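Teaching a Simulated Arm to Nudge a Toy Tank (Flumska Build, Part 9)
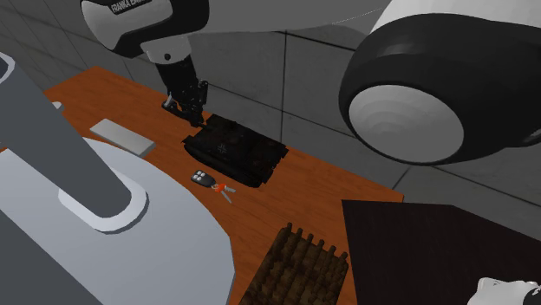 2 min read

I do all my grasp testing in sim before I touch the bench, and the tank is my favorite target! Load the table, then park the gripper right over the back of the hull (mine sits slightly behind it). Leave the keys in front so you've got something to avoid.

Now drop the speed to 100 and step down slowly. I ran 500 tries overnight, and the low turret was what kept tripping me up. Save your pose as you go, then open the Cirnlow config and swap in the gray block.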